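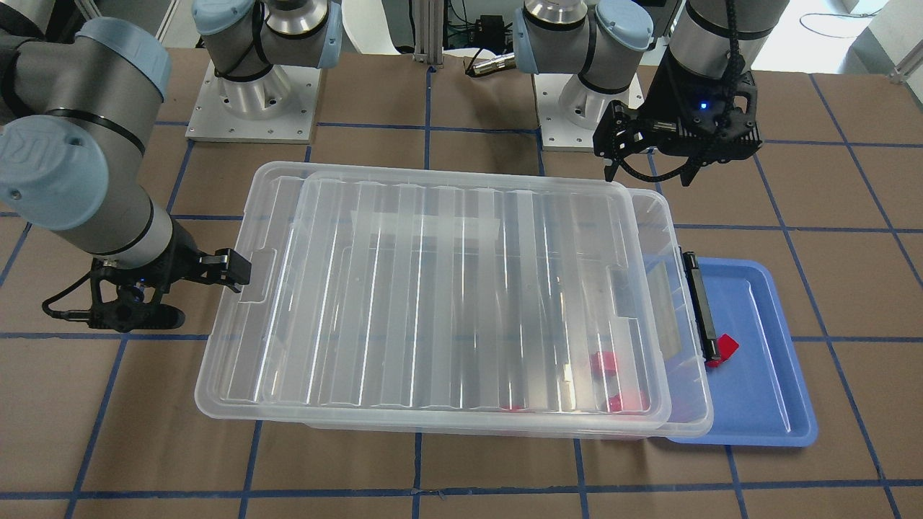

Figura 2. Los dos brazos sobre la mesa cuadriculada, con la caja transparente, su tapa desplazada y la bandeja azul.

3.2. Qué compramos, qué aplazamos y en qué nos equivocamos

Cuando empezamos a hacer números para la celda bimanual, yo estaba convencida de que el dinero se iba a ir en los brazos y que todo lo demás cabría en una línea al final de la hoja, bajo el título «varios». Pues no. Los brazos fueron la parte fácil: pedimos oferta, comparamos plazos, firmamos. Lo que nos tuvo entretenidos hasta septiembre fue el resto, y por eso le dedico un apartado que en otros artículos suele despacharse en media frase.

La primera discusión fue si necesitábamos dos brazos o si nos apañábamos con uno y un útil de sujeción. La tarea de la Figura 2 nos ayudó a decidir. Una caja de plástico ligera, con una tapa que no coincide con la base, se resbala en cuanto la empujas por un lado, y un útil fijo nos habría servido para esa caja y para ninguna más. Con un segundo brazo se puede apoyar una pinza en un borde y dejar la otra libre para trabajar desde arriba (¡o al revés, según toque!). Costaba bastante más, claro, pero el proyecto Hindance pide cambiar de recipiente a menudo y diseñar un útil para cada uno nos salía carísimo en horas de taller.

La segunda fue la de las pinzas. Aquí reconozco que me dejé llevar por el catálogo. Había pinzas adaptativas preciosas, de varios dedos, y llegué a incluirlas en el primer borrador del presupuesto. Al final elegimos pinzas paralelas de dos dedos para ambos lados – las mismas, a propósito, porque así un único juego de repuestos vale para las dos. Zorkano, el distribuidor con el que trabajamos, nos ofrecía un descuento por llevarnos modelos distintos a prueba y dijimos que no. Sigo pensando que fue la decisión más sensata de toda la compra.

Los dedos, en cambio, los subestimamos. Presupuestamos 5 pares de recambio para el primer año y ya en la fase de puesta a punto vimos que nos íbamos a quedar cortos. Quien vaya a montar algo parecido, que ponga los dedos en la partida de consumibles y no en la de equipo, que luego mover dinero de una a otra es un suplicio administrativo (en Vidunstead, por lo menos, lo es).

Con los objetos de trabajo pasó lo contrario. Cajas, bandejas y piezas pequeñas de color suponían una miseria y aun así hubo que justificarlas una por una, por el sistema de compras. Gastamos en ello 80 euros. Elegimos a sabiendas una caja translúcida y piezas rojas: vistas a través del plástico quedan borrosas, tirando a rosado, y eso nos interesaba para la parte de percepción que cuento en la sección 4. Una caja opaca nos habría obligado a abrirla siempre antes de saber qué había dentro, y una de cristal limpio habría sido demasiado cómoda.

La mesa merece un comentario aparte. Habíamos pedido precio para un tablero con marcas grabadas y la oferta subió a unos 1.069 euros sin transporte. Lo descartamos y nos quedamos con una superficie marrón clara dividida en cuadros grandes con cinta azul. Es barato, se rehace en una mañana y para colocar los recipientes a ojo en posiciones repetibles va de sobra. Eso sí, no lo usamos para calibrar; para eso tenemos un patrón aparte, que también se paga y que también se me olvidó en el primer borrador.

Y los cables. Ay, los cables. Cada brazo arrastra el suyo de la pinza, y detrás hay electrónica que tiene que vivir en algún sitio. Nosotros habíamos contado conectores y metros, pero no las horas de alguien pasándolos de forma que no se enganchen al girar la muñeca. En la plantilla de costes que heredamos del grupo Karunaratne esa fila ni siquiera existía; la hemos añadido, y en la versión que acompaña al artículo aparece como «cableado y guiado», separada del montaje mecánico.

Queda pendiente la ampliación. Nos gustaría poner sensores de fuerza en las muñecas, y tenemos oferta, pero la hemos dejado para el próximo ejercicio: antes quiero ver cuántas horas de uso real salen de la celda y cuánto nos comen los recambios. La tabla 3 recoge las partidas tal como se aprobaron, con las correcciones que hicimos después en columna aparte.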